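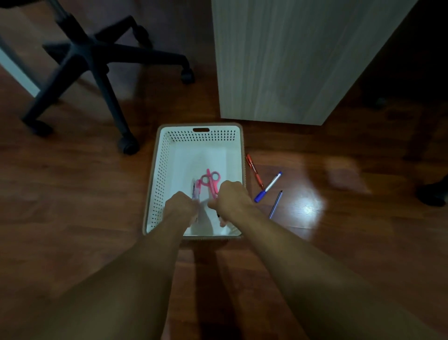 Zolberg for Vundex Home Computer

Reading time: 2 minutes

Zolberg is a single-screen maze game published by Tedent for the Vundex home computer. The cartridge edition offered on this page contains the complete game, with all 35 mazes, and requires no additional memory.

The player controls a night watchman who must relight the lamps of the Stankevičius Tower before the clock strikes. Each lamp consumes oil from a common supply. When the supply is exhausted the maze goes dark, and the watchman must return to the entrance by memory. Lamps may be lit in any order, but a lit lamp attracts moths, and contact with a moth costs one life.

The mazes are divided among seven floors. A password is shown on completion of each floor and may be entered at the title screen. Scores are not retained when the power is switched off.

Two players may take alternate turns. The second player uses the right joystick port — the keyboard is disabled during a two-player game.

Contents: cartridge, printed manual (29 pages), keyboard overlay, registration card.

Compatibility: all Vundex models with a cartridge slot. On early models, the reset key must be held down while the power is switched on.

Catalog number: 232

Orders received before noon are prepared the same day. Cartridges may be returned for exchange if the game fails to load. Replacement manuals and overlays are sold separately and ship in August.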